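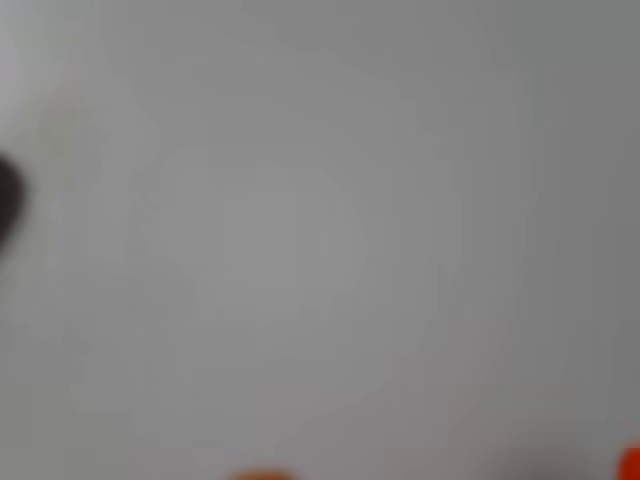 Workshop Forums > Automation > Buying and Budgeting > Second arm for the packing bench?

tallowmere
We've been asked to put a figure in for a second arm by October. The Fladano quote has landed and I don't like it. The arm itself is fine, same price as last time. Then there's £833 a year for "vision support", and I can't get a straight answer on what that buys. Has anyone here paid it and felt they got something back?

kestrel_jig
Paid it for one year at our place. We got two phone calls and a PDF. Dropped it and nothing changed. The camera still lost focus whenever someone altered the working height, same as before.

Bitness
Disagree with that. We had a lens fault and they swapped the whole unit under the support deal. Without it we'd have been buying a new one. Depends how hard you run the thing.

tallowmere
How long did the swap take?

Bitness
Three weeks.

kestrel_jig
So you paid extra to be without a camera for three weeks. You could keep a spare on the shelf for less and fit it in your dinner break.

oddcog51
I'd be asking why you need a second arm at all. What does the first one do all day? Ours was sold to us as replacing a full shift and it spends half its life waiting for somebody to refill the tray. We bought the Guvwood feeder to fix that, then needed a bigger bench for the feeder. None of it was in the original budget.

tallowmere
Fair question. Ours is busy around 50 per cent of the time. The boss has seen the Shboul demo video and thinks two arms means double the output.

oddcog51
It means two arms waiting.

Bitness
That's a bit much. If the parts come in mixed, a second arm can sort while the first one packs. We do it and it works - slowly, I'll grant you, but it works.

kestrel_jig
Slowly is the bit they leave off the quote. Ask Fladano for a trial on your own parts, on your own bench, under your own lights. If they'll only do it at their showroom I'd walk away.

tallowmere
Asked them this morning. They said showroom only, "for calibration reasons". I'm putting in for a spare camera and a better tray, and leaving the arm line blank for now. Will post what the boss says.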